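**Contrôle des compositions séchées - salle d'accueil, site Varnevton**
Passage du mercredi, avant ouverture. Fiche à laisser dans le classeur Kadamico.

Légende : [x] conforme, [ ] à reprendre, [~] à surveiller

## 1. Emplacement

- [x] Aucune source de chaleur à moins de 140 cm de la table
- [x] Spots du plafond orientés vers le mur, pas vers les fleurs
- [~] Passage libre côté porte. Les chaises ont encore été rapprochées, je les ai remises en place.
- [x] Extincteur accessible, plomb en place

Commentaire : le plan de Nedudent prévoit toujours la composition sur le comptoir. Il faut le mettre à jour, on ne reviendra pas au comptoir à cause de la bouilloire.

## 2. Vases

- [x] Vase rond en céramique blanche : stable une fois garni
- [x] Vase à facettes : pas d'éclat au col, base plane
- [x] Intérieur sec avant garnissage (contrôle au papier absorbant)
- [ ] Patins sous les vases. Manquants, à commander chez Mạc avec la prochaine livraison.

Commentaire : le vase à facettes a le col plus étroit que la base. Ne pas forcer les tiges, les introduire par petits groupes et couper ce qui accroche. Lester avec 400 g de sable si les graminées dépassent beaucoup.
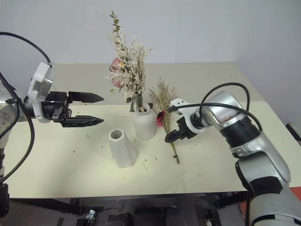

Garder les graminées à part des petites fleurs blanches et de la rose. Les plumets se défont au frottement et s'accrochent partout, et on passe ensuite plus de temps à nettoyer qu'à composer.

## 3. État des fleurs séchées

- [x] Pas de moisissure ni d'odeur
- [x] Rose vieux rose : tient bien sur sa tige
- [~] Petites fleurs blanches et crème : fragiles, manipuler par le bas des tiges
- [~] Graminées : à secouer dehors avant la mise en vase
- [ ] Traitement ignifuge noté sur la fiche produit. Je n'ai trouvé que l'étiquette du lot 154, sans mention. Demander le certificat à Mạc.

## 4. Propreté du plan de travail

- [ ] Débris végétaux retirés. Miettes brunes et vertes au pied des vases et près des graminées.
- [x] Chiffon microfibre disponible
- [x] Sécateur rangé lame fermée

Commentaire : aspirer d'abord, essuyer ensuite. Le chiffon seul étale les débris - et sur un plateau clair, tout se voit.

## 5. Suites à donner

1. Commander les patins (budget maximum 500 couronnes, port compris).
2. Obtenir le certificat du lot 154.
3. Corriger le plan Nedudent.
4. Refaire le point 4 avant 9 h.

Tant que le certificat manque, pas de bougie dans la salle, même sous verre.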